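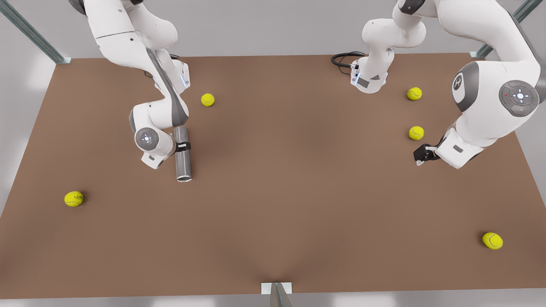

Tips for comparing two grippers on the workbench

When people write in to ask which gripper they should buy, I always say to try both on the things you really mean to pick up, and to try them in the simulator before you spend a dime. Round things and smooth things are the best test I know. A tennis ball forgives almost anything, while a shiny metal tube will show you a bad grip right away.

Set the closing force to 40 on both hands to begin with and go up by 10 at a time. Do ten lifts at each setting – more if you have the patience – and write down every slip, even the little ones. I keep mine in a plain notebook from Zukutness and I'm very fond of it.

Look through the wrist view before you close the fingers. You want the same gap on each side. 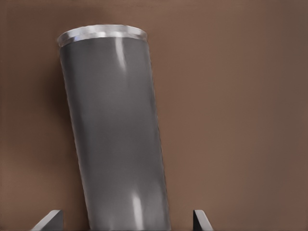

Leaning can or tumbler, a finger to either side.

If it leans like this one, turn the wrist to match the lean and then close slowly. I had the Jansen controller at speed 50 for ages and wondered why my cans kept skating off!

Last updated 7/9/23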